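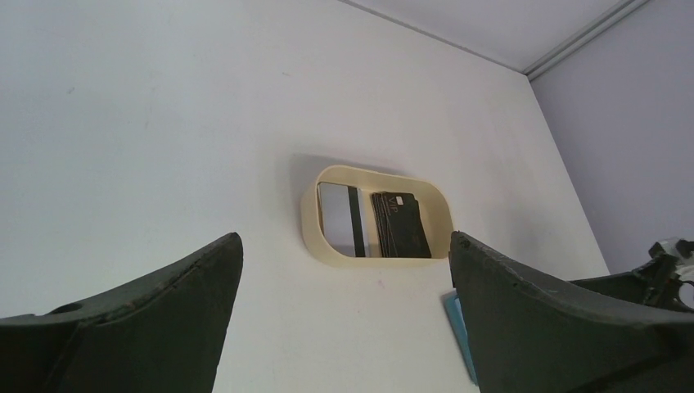 Kolura Card Pocket Trials

Welcome, and thank you for stopping by! Kolura is a small collection of wrist camera recordings we put together while comparing two sets of gripper fingers on the same arm. The task sounds easy and turned out to be a bit of a bear: reach up to a cream-colored card holder on a white wall, take hold of one card, and bring it away without dragging its neighbors along.

What's in it

There are 3077 episodes in all. Of these, 1111 use the Plaseo fingers, and the remaining ones use the Gareck fingers, which have a softer pad and a blunter end. Every episode has wrist video, joint positions, finger opening, and a success label entered by the operator.

The cards

We mixed pale cards and dark ones on purpose. The dark ones like to lean together in a stack, and picking just the front one is by far the hardest thing we ask for. A pale card with a gap beside it is much kinder to a pointed fingertip. Some of the cards have a magnetic stripe or lettering such as "VIP", so please don't read anything into the print – it plays no part in the labels.

Things to know before training

The fingers are dark and sit low in the wrist view, so near the end of a reach they can hide part of what's behind them. Scuffs and small chips on the tips were left alone, and we didn't retouch smudges on the wall either. If you crop, keep both tips in view; our own baseline got noticeably worse when we cut them out.

Video from the first 6 sessions was saved at a lower frame rate. Check the rate field in each episode and resample if your loader expects everything to match.

Splits

The test split was set aside by session, so neighboring attempts never land on both sides. If you only want a quick look, start with the small folder and come back for the rest later.

Credit

Please cite the Ó Dubhghaill lab if you use the recordings – and do write to us if you find a wrong label, we're always glad to fix one.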